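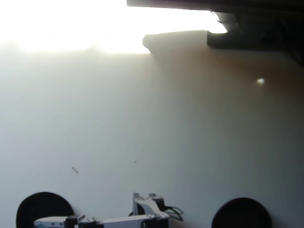 4.3 Setting the Brightness Limits

The Winel window shade controller raises and lowers the shades according to the light level in the room. The limits must be set once for each room before automatic operation is turned on. Set them during the day, with all ceiling lights off.

1. Press and hold MENU on the wall panel until the display reads SETUP.

2. Select LIGHT, then UPPER LIMIT. The factory value is 4000 lux.

3. Use the arrow keys to enter the level at which the shades should begin to close. Press OK.

4. Select LOWER LIMIT and enter the level at which the shades should open again. The factory value is 217 lux.

5. Select DELAY. Enter the number of seconds the controller is to wait before moving the shades. A setting of 44 is suitable for most offices and classrooms.

6. Press OK twice to save and return to the main display.

Note: If the lower limit is set above the upper limit, the panel shows error 2031 and keeps the previous values.

Note: Rooms with Gindik double shades require separate limits for the inner and outer shade. See Section 4.5.

CAUTION: Keep hands, cords and plants clear of the bottom rail while the shades are moving. Do not pull the shade down by hand when the motor is connected to power.

Record the final values on the card inside the panel cover.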